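Palesa Sibiya
@palesasibiya

1/ A few people have asked how I did a bookkeeping course while working full time, so I'm putting it all in one thread. I passed the last paper in December. Long thread, mute me if you need to.

2/ Background. I work in the office at a tile warehouse in Sosham. I had been doing invoices and petty cash for years with no qualification. I'm 43 and hadn't sat an exam since school.

3/ The course was the distance one at Jatgate. You get a login, a printed book and a tutor you can email. There's one optional video session a fortnight in the evening. Exams are sat in person at their centre.

4/ It cost me £724, which covered the fees and the book but not resits. I paid in instalments. Work offered to pay half if I signed something saying I'd stay two years, and I didn't want to sign.

5/ You don't need much equipment. A small desk and a laptop will do. I'd add a proper chair if you can get one second-hand, as I did the first month on a dining chair and my back was bad by half past nine most nights.
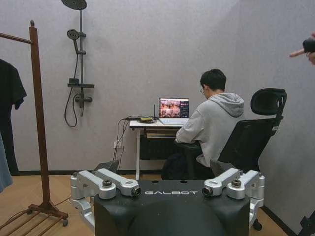 PART TWO: FINDING THE HOURS

6/ The prospectus says six hours a week. I needed more like nine at the start and then five once double entry had sunk in.

7/ I tried getting up early. It lasted eleven days. I'm no good before seven and I was rereading the same paragraph about trade discounts.

8/ What worked was straight after tea, 6.30 to 8.00, four evenings a week, before I sat on the sofa. Once I'd sat on the sofa it was over.

9/ I did the reading on the bus and kept the evenings for questions. Reading feels like work but you don't find out what you can't do until you've got a blank ledger in front of you.

10/ Weekends I kept free apart from the fortnight before a paper. My sister thinks I should have used them and finished sooner. She may be right.

11/ The book is the Hashmi one, 657 pages. Don't let the size put you off. A good third of it is practice questions and answers, and there are two chapters on partnership accounts that weren't on my syllabus at all. I read one of them before I noticed.

12/ Buy a spare ruled pad. The answer spaces printed in the book are too small if your handwriting is anything like mine.
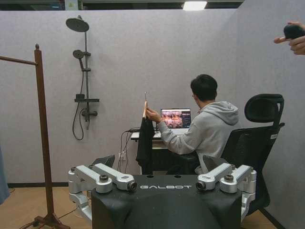 13/ Can you do the course without using accounting software at work?
Most of it, as the first two papers are all done by hand and the third includes a software unit with its own practice login.

14/ The software on that unit is Tideck. We use something else at the warehouse so the menus were all new. Give it a few evenings. The bank reconciliation screen is the one that slows people down, and it's worth the most marks in the unit.

15/ Save after every entry in the practice version. It logs you out after a while and whatever was on the screen goes with it. I lost a full set of supplier invoices that way, twice.

16/ On tutors. Mine was Kgomotso Hlongwane and I was lucky. Short emails, clear answers, usually the next day. I'd got accruals and prepayments the wrong way round in my head and one worked answer about a gas bill sorted it.

17/ Send your tutor the wrong answer with your working. I started by writing "I don't understand chapter 8" and got back a polite request for something more specific.

18/ The video sessions were mixed. When the group had sent questions in beforehand they were very useful. When we hadn't, it was an hour of slides I could have read for myself. I went to most of them in the end - it helped to hear other people were stuck on suspense accounts too.

19/ My first exam was a near thing. The pass mark was 70 and I got 71. I spent far too long on a control account that wouldn't balance, then had twelve minutes for the written section.

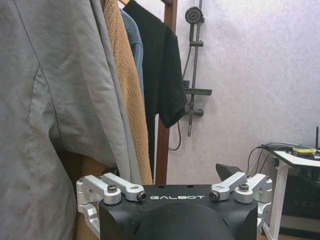
20/ So for the second one I wrote the finishing times for each section on my rough paper before I started, and moved on when the clock said so, balanced or not. I got 84. I still don't know where the missing £9 was in that first paper.

21/ Take a plain calculator with big keys. Phones aren't allowed and the on-screen one is fiddly. Check the centre's rules on which models they accept, they turned a man away from the desk with his and he had to borrow one.

22/ Also check the parking. The centre at Jatgate shares with the leisure pool and it fills up by nine. I walked from the station for papers two and three.

23/ Has it changed anything at work? A bit. I do the VAT return now and I've had a small rise. I also understand what our accountant is asking for in April, so I'm not hunting through box files all week.

24/ I haven't decided on the next level. It's a year and the fees are higher. I've asked for the syllabus and I'll look at it after stocktake.

25/ Someone's asked if I'm selling the book. It's full of pencil but you can have it for the postage. Message me, and say if you want the ruled pads as well, I've two left.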